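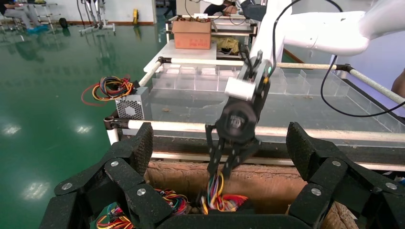

4.3 Inserting the SIM and memory card

The Utora 50 takes one nano-SIM and one memory card in a shared tray on the left side of the phone. Larger SIM sizes do not fit and must not be trimmed by hand.

1. Turn the phone off. Hold the power key until the shutdown menu opens, then tap Power off.
2. Push the eject pin straight into the small hole beside the tray. The tray moves out slightly.
3. Pull the tray out with your fingertips.
4. Place the SIM in the inner slot, contacts down, with the cut corner matching the corner of the slot.
5. Place the memory card in the outer slot, contacts down.
6. Slide the tray back in until it sits flush with the case.
7. Turn the phone on and enter the SIM PIN if asked.

Caution: Do not push the pin into the microphone hole on the bottom edge. Damage of this kind is not covered by the warranty.

Note: The tray has a rubber seal. If the seal is torn or missing, the phone is no longer protected against splashes. Order a new tray under part number 849.

If the message "Error 119" appears, the card cannot be read. Turn the phone off, take out the tray and check that both cards lie flat. If the message comes back, format the card under Settings > Storage > Memory card. Formatting erases all files on the card.

For moving contacts from an old phone, see section 12.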